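Fuchs puts its desktop disassembly service out for hire

27th January

Fuchs has spent most of its short life selling small parts to other people's robot cells. Since last year it has also been renting out a complete one. The service is called Estura, and it takes retired office computers apart without destroying the parts that can be sold again: memory, drives and, where the customer wants it, the processor and the board.

Ulla Ojala runs the service. She used to manage a refurbishing floor, and she talks about the work in terms of hours and trays.

"A shredder is quick and it gives you metal by weight," she said. "A person with a screwdriver gives you good parts, but by the afternoon that person is tired and the pins start to bend. We wanted something between those two, at a price a mid-sized refurbisher could pay."

Customers pay a monthly fee that covers the arm, the table, the fixture plates and the software, along with two visits from an engineer in the first quarter. There is no charge per machine. Ojala would not give the fee for publication but said it was set below the cost of one full-time bench worker at the sites she has signed so far.

The first of those was Nandier, a refurbisher that buys office machines at the end of their leases. Its operations lead, Domnica Bogdan, said the trial batch was 201 desktops, all from one lease return. The cell finished 168 of them without help. The other 33 were stopped by the operator, most often over a drive caddy that would not let go.

"I was fine with that," Bogdan said. "It stopped and it waited. What I can't have is a machine that keeps pulling."

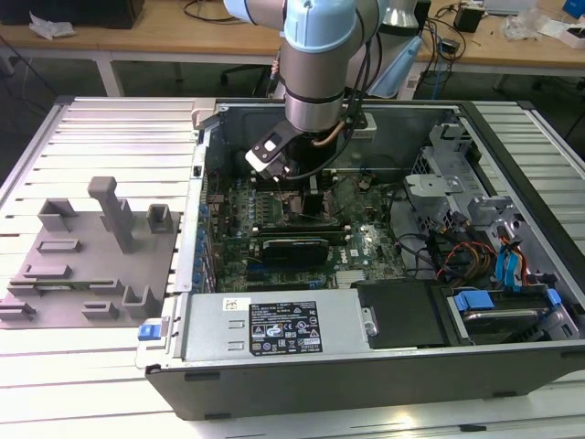 Memory is where Estura earns its keep, according to Iida Savolainen, the engineer who designed the fixtures. Modules are small, they hold their value, and they are easy to ruin with a careless grip. The molded plate at the left of the computer was her project for most of a year. A removed module is set down lengthwise across two slotted supports, as the green one is there, so the gripper can find it again in a known position. "If you drop parts in a bin you have to look for them a second time," Savolainen said. "On the plate, the arm knows where it left things."

The plate is the part customers ask to change most often. Savolainen keeps the holders as separate models in the design file and prints a new layout when a customer moves to a different family of computers. She quotes one week for that. Bogdan said Nandier's second plate took closer to two, and that the first version held the drives too tightly.

Cables remain the weak point. The arm can release a latch or lift a module straight up, but flat cables and bundled wires move when they are touched, and the software has to look again after each contact. For now Estura leaves most plugs to the operator, who spends a minute or so on each case before the arm starts. Savolainen expects to hand over the first of those plugs in a March update. She would not promise more than one type.

Orsolya Győri, who trains operators for Fuchs, said new customers tend to underestimate the sorting that comes first. The cell works best when the same model comes through all day. A mixed pallet means changing profiles, and each change costs time. Her course runs for two days, and she spends the whole first morning on the intake shelf.

"People want to stand and watch the arm," she said. "I make them sort computers until lunch."

Not everyone who has tried it has signed. Fekby, a recycler that handles mostly household equipment, ran the cell for 40 days and sent it back. Jolán Borbély, who oversaw the test there, said the machine did what Fuchs had said it would do, but that too little of Fekby's intake suited it. In that period the site took in 658 desktops, in so many makes and ages that her staff were faster by hand.

"For a company with lease returns I would recommend it," Borbély said. "For us, no. Maybe when it can handle a case it hasn't seen before."

Ojala said that was a fair account. Fuchs now asks for an intake list before it agrees to a trial, and it has turned down two applicants on the strength of theirs. Laptops are not supported, and she has no date for them. The next plate in development is for small-form desktops with the drive mounted under the optical bay, which Nandier has asked for and will test first.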